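Astden Allotment and Water Users' Association
Minutes of the November meeting

Present: nine members, including the Chair and the Secretary. Apologies were received from the tenants of plots 7 and 31. The meeting opened at 7.30 pm.

1. Minutes of the previous meeting
Approved with one correction. Item 4 should read "stopcock", not "standpipe".

2. Water supply
The Secretary reported a reading of 402 cubic metres at the Kiltar Lane meter. The increase on the previous reading is consistent with a leak between the meter and the first trough. It was agreed to isolate the lower branch overnight and repeat the reading at 6 am. Troughs 3 and 5 have been drained for the winter. Trough 4 has a worn float valve and will remain off until a replacement is fitted.

3. Storage tank
Two quotations were considered for a tank of 2,000 litres. Cosoler offered delivery within 16 working days, base not included. Ackah included the base but could give no delivery date. The Cosoler quotation was accepted, subject to written confirmation of the outlet thread size. The base is to be laid by members before delivery.

4. Rents
Rents to remain unchanged. The key deposit rises to £20 for new tenants only. Two members asked that their vote against be recorded.

5. Boundary hedge
Cutting to be completed before the end of February. Cuttings are not to be stacked against the Kiltar Lane fence.

6. Winter social
Tables, soft toys and small boxed items.

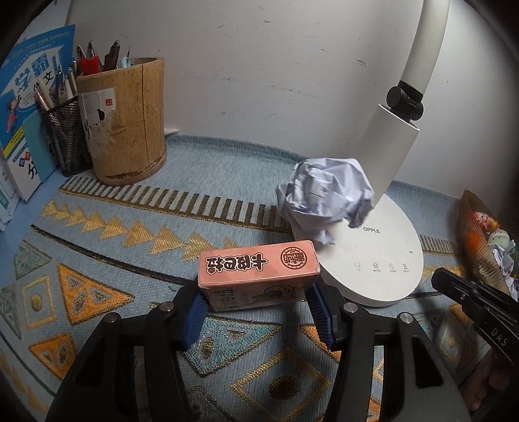
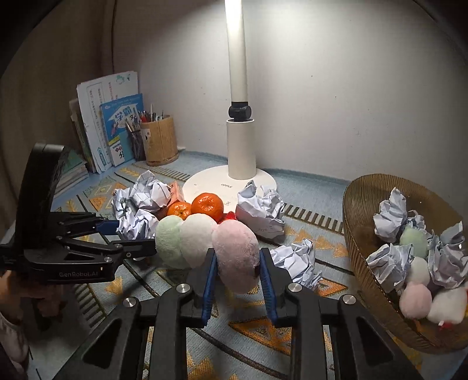 The social will start at 2 pm. Hall hire is to be charged to the general account.

7. Any other business
The combination on the lower gate will change at the end of the month. Tenants will be notified by post.

The meeting closed at 8.50 pm.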